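Fiore goes back to its virtual house

LELSTEAD – Fiore, the delivery robot that spent much of June failing to get through doors at the Pledton depot, is being recalibrated in a simulated house before it is allowed near a real one.

Raffaele Bortolotti, who looks after the machine, has reset its turning circle 13 times. The virtual house has grey walls, a terracotta floor and very little to bump into, which has not always helped.
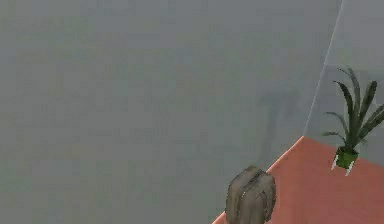

A potted plant near a corner of the simulated house.

Of 106 runs on the old settings, 22 ended with Fiore facing a wall and reporting a successful delivery. Bortolotti blames a steering offset copied over from the previous model – "a lovely machine, but wider".

Doors are the next job.
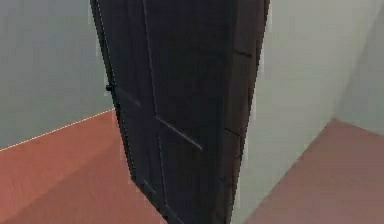
He wants two clean days in the simulator before the new settings are loaded on Wednesday. The depot has agreed to leave its own doors wedged open until then.

Recent items
Wineretti bottling line back at full speed
Pledton depot to get second charging bay
Lelstead car park barrier stuck again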